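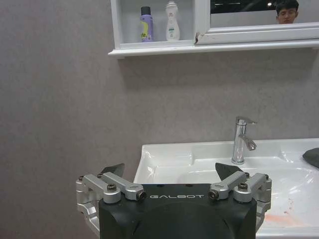 Gripper at the washbasin, wrist camera view.

Hudcombe washroom set, data card

Contents
1,165 clips of a two-armed robot working at a bathroom sink, recorded by Cludum in a practice washroom in Haverford. Each clip has wrist video, head video and joint readings. Clips without a finished task are kept and marked "partial".

Why it was made
Sovell runs the cleaning crews at Hudcombe, a chain of guest houses. It wants to hand over sink wiping and shelf resets on the late shift. The crew keeps floors, linens and anything a guest has left behind.

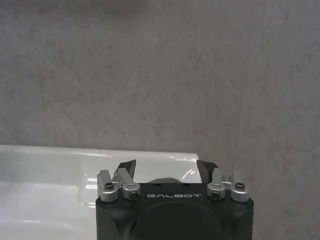 Task names came from the crew's own checklist, so "rim" and "bowl" are separate jobs. Cleaners wipe the rim last, and the labels keep that order.

What changes for staff
11 cleaners were interviewed before recording began in April. Most were glad to lose the bending. Several asked who answers for a missed stain - the current rule is that the shift lead signs off on each room, same as before. Hours stay as they are for the trial. Room quotas are still being discussed, and this card will be updated when they are set.

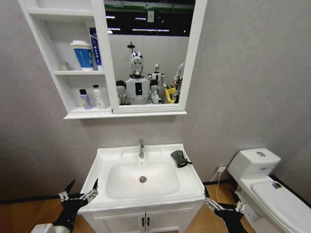
Operators worked in blocks with 3 breaks per shift. Operator voices have been removed from the audio.

Known gaps
- One room layout only
- Few clips with the faucet running
- Mirror reflections may include people; check before sharing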